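**Ticket 3196 — Table-setting routine stalls at the donut step**
Status: open, waiting on Skernau
Product: Mendeck two-arm station, task pack 25

Hello again, and thank you for the patient reply in May! I promised a fuller account, so please bear with me.

We'd love this station to lay out a snack table by itself, start to finish. Wiping down went fine, and so did folding napkins (slowly, but I was proud of it). Donuts are another matter. The task is to lift one out of a bowl and set it on the round placemat, and the routine stops with error 578 just before the grip closes.

**Tried so far**

- Recalibrated both arms. Same error.
- Lowered the grip force one step. It got a plain donut across, then dropped the next.
- Loaded the Sarkar soft-food profile. Error 1132 instead, and the left arm parked itself.
- Swapped in a bread roll — worked every time, bless it.

My own guess is the stacking. A person just takes the top one without thinking, and I suspect the planner can't settle on where one donut ends and the next begins. Icing can't help either.

Layout for the failing task:

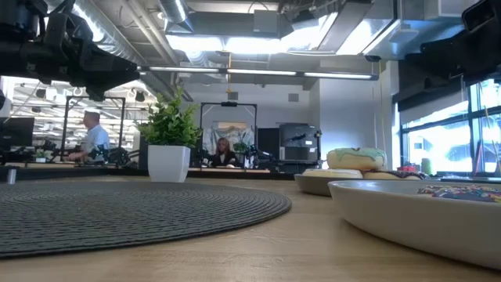
*Placemat on the left, bowls on the right, green-iced donut on top of a plain one.*

Could you tell me whether the Devirico planner handles stacked items at all yet? If it doesn't, I'm happy to spread them out on a tray for now and keep this ticket open for the next release.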